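Week 4 — Rain, runoff and where it all goes

Right, so last week I got carried away with clouds and we never made it to the ground! This week is what happens once the rain lands. Some soaks in, some sits in puddles, and the rest heads downhill as runoff. Grab the Sondthorpe catchment map from Dinesh Haque if you missed the tute.

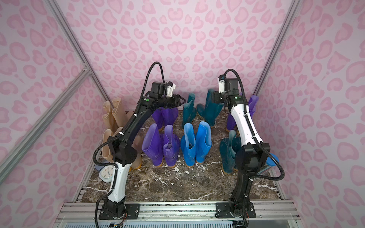
Clay soils are slow to take water in, sandy ones are quick, and a car park hardly bothers at all. My favourite case is the creek at Ornenau, where a storm in August dropped up to 200 mm on the upper slopes — I still get excited about that hydrograph. Have a go at sketching it yourself before you peek at the reading (pages 2 to 9 will do).
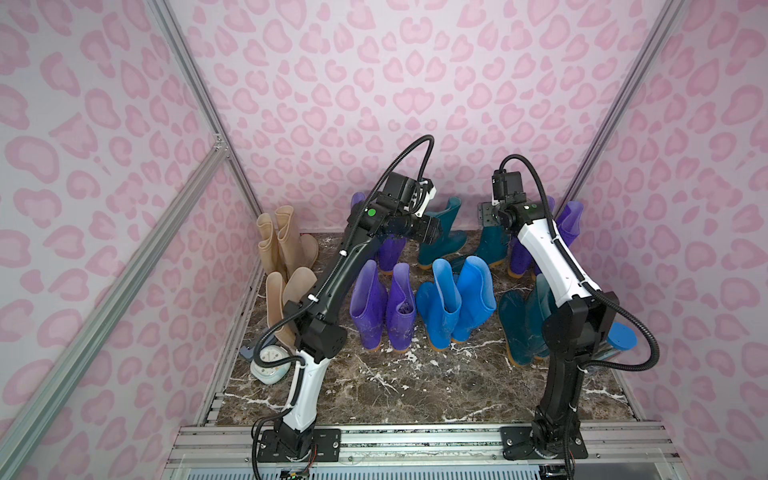
Why does a creek keep rising after the rain stops?
Water from the far end of the catchment is still travelling down to the gauge, so the peak arrives late. We call that gap the lag time.

Bring a ruler and a coloured pencil on Thursday, we'll be measuring lag times off the graphs.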